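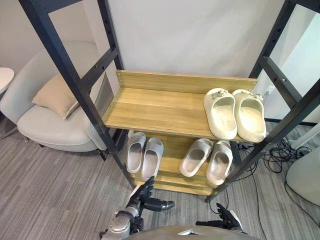 Desde hace casi 200 horas de trabajo discuto con mis compañeros de Hirnari la misma cuestión: qué es un buen ejemplo para un sistema que aprende. La respuesta habitual es que un buen ejemplo es un ejemplo limpio. La persona que guía el robot practica, repite, borra lo que salió feo y guarda solo el movimiento elegante. Yo pensé así durante mucho tiempo y ahora pienso otra cosa. Tomemos el zapatero de metal negro con baldas de madera clara. Arriba está un par de sandalias de color crema, bien juntas, con las puntas hacia el fondo. En la balda baja hay dos pares grises, y allí una sandalia se inclina hacia fuera y otra queda en parte debajo del borde de la balda superior. Para mí, el par de arriba enseña poco. Los de abajo enseñan mucho, porque obligan a decidir por dónde entra la mano.

En nuestro último conjunto guardamos 572 episodios de ordenar calzado. Los revisé con Quyên Huỳnh, que tiene más paciencia que yo, y encontramos que 149 contenían una corrección: la mano se acerca mal, se retira un poco y vuelve por otro lado. El reglamento que heredamos del proyecto Orbán pedía eliminarlos. Quyên quería respetar el reglamento y yo no. Todavía no estamos de acuerdo, debo decirlo.

Mi argumento es sencillo. Un sistema que solo ha visto movimientos perfectos no sabe qué hacer cuando está a tres centímetros del lugar correcto. Nunca estuvo allí. Quien aprende un idioma de adulto, como yo con el español, conoce bien esta situación: las frases del manual salen sin problema, pero la primera interrupción en la panadería lo deja a uno mudo. A mí me ayudó escuchar a la gente corregirse en voz alta.

Quyên responde que no toda corrección es valiosa. Algunas son simple cansancio de la persona que opera, y el sistema puede copiar también la duda – una mano que tiembla delante de cada zapato. Acepto la objeción. Por eso propongo marcar las correcciones con una etiqueta y decidir después cuánto peso reciben en el entrenamiento. Borrar es muy barato, pero lo borrado no vuelve.

También me preocupa la manera de pagar. En Pustthorpe se cobra por episodio aceptado, y es natural que la gente prepare entonces la tarea fácil: el calzado recto, bien separado, siempre a la misma altura. Yo prefiero pagar la hora y pedir desorden.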